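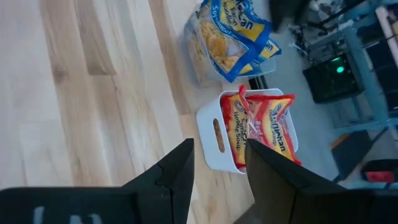

Sorting noodle packets at the bench: red in the white bin, blue in the clear one behind.

Buying a picking arm – your questions

I look after equipment planning at Trivbridge, and these are the things people ask me most before they spend any money.

How much should I set aside?
More than the price of the arm! When we fitted out the Virnport site, the extras (fingers, wrist camera, bench, a decent computer) came to almost as much again. I now put them on their own line in the budget, so they can't get squeezed out later.

Do I need special bins?
I wouldn't buy any yet. Ordinary plastic ones are fine to start with, and I'd get a clear one as well as a white one, because you'll want to know how your camera copes with both. Ours were £2 each.

Why do you test with ramen?
They're cheap, they're shiny and they crinkle – a packet of Maruchan is a much fairer test than a wooden block. Ask any supplier to show you their gripper on soft packets before you sign. Frota did this for us without a fuss.

What about spare fingers?
Order a second pair with the arm. Ours cost £157 delivered, and I was very glad of them in July, when the first pair went back to Grislow for new pads.

Can the computer go on the floor?
Yes, mine does, and it frees up the bench. Do measure your cable runs first though. I didn't, and longer leads and a bit of trunking set us back £583.

Should I lease or buy?
If you're still working out what you want to pick, lease. We leased first and bought once we'd done 500 hours, by which time I knew which options we could leave off the order.

How long does delivery take?
It depends on the maker, so get a date in writing, and ask about the gripper separately as it may come from somewhere else.

Page last updated December 18, 2020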